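Help Center > Electrical > Kitchens > Outlets and receptacles > GFCI trips on countertop circuit

GFCI on kitchen counter circuit trips at random, nothing obvious plugged in

Asked in Electrical. 3 answers.

The kitchen was redone by the previous owners, so I have no paperwork beyond the panel schedule. The counter is served by two 20 A circuits. One of them has been fine. The other is protected by a Fakard GFCI receptacle next to the sink, with four ordinary receptacles fed from its load side. That one trips without any pattern I can find.

What I have done so far:

Unplugged everything on the circuit. It held for two days, then tripped overnight.
Replaced the GFCI with a new one of the same model. Same behavior.
Checked the breaker. It has never tripped, only the GFCI.
Measured voltage at each receptacle, 120 to 121 V everywhere.

It seems worse in wet weather but I would not swear to it. In April it tripped 15 times, always on its own, mostly between midnight and 7 a.m. The coffee maker and a small countertop appliance normally live on this circuit, and they show no fault on the other circuit.

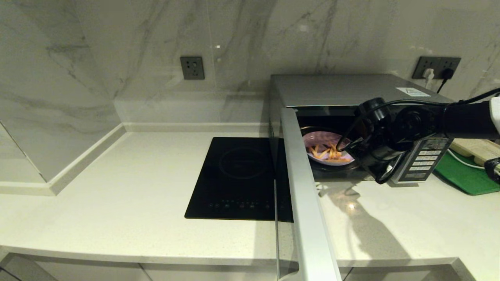
Wall side of the counter, single and double outlets on the backsplash.

The backsplash is stone slab, so opening the wall from the kitchen side is not something I want to do. The other side of that wall is the garage, plain drywall, unpainted. House is in Pleltuldale if local practice matters. I can use a multimeter and I have replaced receptacles before. I do not own an insulation tester.

Is there a sensible order for narrowing this down, or do I go straight to an electrician?

Answer 1 (accepted)

The two-day test with everything unplugged tells you most of what you need. With no loads connected, the leakage is in the fixed wiring, in one of the downstream receptacles, or in something hardwired on the load side that you have not found yet. Swapping the GFCI and getting the same result makes a bad device unlikely.

Work from the GFCI outward. Turn off the breaker and confirm dead with a meter before each step.

1. Pull the GFCI and disconnect both load conductors. Cap them individually. Restore power and leave it for at least a week. If it trips with no load conductors attached, look at the line side terminations and the device box itself. Water running down the wall behind the sink will do it.

2. If it holds, the fault is downstream. Find the physical order of the receptacles. Do not assume it follows the order along the counter. With the power off, disconnect the outgoing pair at one receptacle, restore, and see which others go dead.

3. Reconnect the load side with only the first downstream receptacle in circuit. Wait. Add the next. Each stage needs several days, given how often yours trips. It is slow.

4. At each box, look for a neutral touching the ground wire or the edge of a metal box. Slab backsplashes are often fitted with box extenders, and a bare ground pushed back behind an extender can end up against a neutral screw. A neutral-to-ground contact on the load side will trip a GFCI with nothing drawing current, and a marginal contact will do it intermittently as the wall moves with temperature.

A multimeter on ohms can help with step 4. Breaker off, load conductors disconnected, everything unplugged: measure load neutral to ground. You want an open circuit. When I had a similar fault I read 171 ohms, which was a damaged cable behind a cabinet screw. A meter reading of open does not clear the cable, though. The test voltage is a few volts and insulation that leaks at 120 V can look perfect. For that you need a 500 V insulation tester. Disconnect the GFCI and anything electronic before using one.

Since you have access from the garage, look at that wall before you start. Any outdoor or garage receptacle tapped from this circuit is the first suspect. Kitchen counter circuits are not supposed to feed those, but remodels do all sorts of things, and it would fit the wet weather and the overnight trips.

Comment from asker

There is a receptacle on the outside wall by the garage side door. I had assumed it was on the garage circuit. It goes dead when the GFCI trips. The cover is the old flat type with a spring flap and the gasket is gone.

Reply

Disconnect it and cap the conductors in an accessible box for now. If the trips stop, have it re-fed from a suitable circuit with a weather-resistant GFCI and an in-use cover. Do not just replace the cover and leave it where it is.

Answer 2

Get a Watent plug-in tester, they are cheap and have a button that trips the GFCI. I check all mine with it.

Comment on Answer 2

That confirms the GFCI trips when it should and that basic wiring is correct. It will not locate a leak, and it will not show neutral and ground swapped either.

Answer 3

Another option is to stop using the load terminals. Put all the cable on the line side with pigtails and fit a GFCI at every box. Then whichever one trips is your location. It costs more, and some boxes will be too shallow for the device plus the splices, so check box fill first. The Thomas deep boxes we used gave enough room, but retrofitting those behind stone is not realistic.

Note that this does not protect the cable between boxes, so if the damage is in the cable the tripping may simply stop while the fault remains. I would only do it after the insulation test.

Comment from asker

Outside receptacle disconnected last Friday. The box had corrosion on both neutral screws. No trips yet. Will update after it next rains.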